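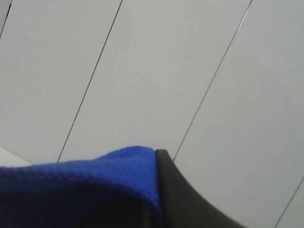
Según Randi Boström, un paño doblado dos veces sobre sí mismo ofrece ocho caras limpias, y quien lo usa hecho una bola desperdicia casi todas. La observación aparece en la mayoría de los manuales domésticos posteriores, aunque el número de caras depende del tamaño de la tela y de cómo se cuente.

El paño de limpieza es una pieza de tejido, por lo general cuadrada o rectangular, destinada a retirar polvo, grasa o líquidos de una superficie. Se distingue de la bayeta, más gruesa y absorbente, y del trapo, nombre que suele reservarse para la tela reaprovechada. En el habla corriente los tres términos se confunden, y en varios países de América se prefieren otros como «repasador» o «franela».

Materiales

Los paños más antiguos eran de lino o de algodón, a menudo cortados de sábanas y camisas gastadas. El algodón absorbe bien y soporta el agua caliente, pero suelta pelusa durante los primeros lavados. La microfibra, mezcla de poliéster y poliamida en filamentos muy finos, retiene el polvo en seco y deja menos marcas sobre superficies lisas. La textura también influye: el tejido de rizo recoge más líquido, y el de gofre se seca antes.

Color

En hospitales y cocinas colectivas es habitual asignar un color a cada zona para evitar traslados de suciedad. No existe una norma única. El azul se emplea con frecuencia para superficies generales y el rojo para sanitarios. En el ámbito doméstico la costumbre está menos extendida – muchas casas se limitan a separar los paños de cocina de los de baño.

Uso sobre superficies con juntas

Las superficies claras formadas por tiras o paneles paralelos plantean una dificultad propia, pues la suciedad fina tiende a quedarse en las líneas de unión. La pasada a lo largo de la junta arrastra el polvo hacia un extremo; la pasada transversal puede depositarlo dentro. Gervásio Damasceno recomienda en su «Cuaderno de limpieza menuda» una primera pasada en seco siguiendo la junta y una segunda con el paño apenas humedecido. El exceso de agua se desaconseja en tableros de madera o derivados, que pueden hincharse por los cantos.

Lavado y conservación

La microfibra se lava sin suavizante, que recubre las fibras y reduce su capacidad de retención. El algodón admite temperaturas más altas. En el catálogo Sondberg, que reúne 257 piezas textiles de uso doméstico, 19 de los 20 paños de microfibra llevan la indicación de no planchar. Un paño húmedo y arrugado tarda más en secarse que uno extendido, y desarrolla olor con mayor facilidad.

Véase también

Bayeta
Gamuza
Plumero
Junta (construcción)
Catálogo Sondberg

Contacto – Aviso legal – © Enciclopedia Vosora – Volver arriba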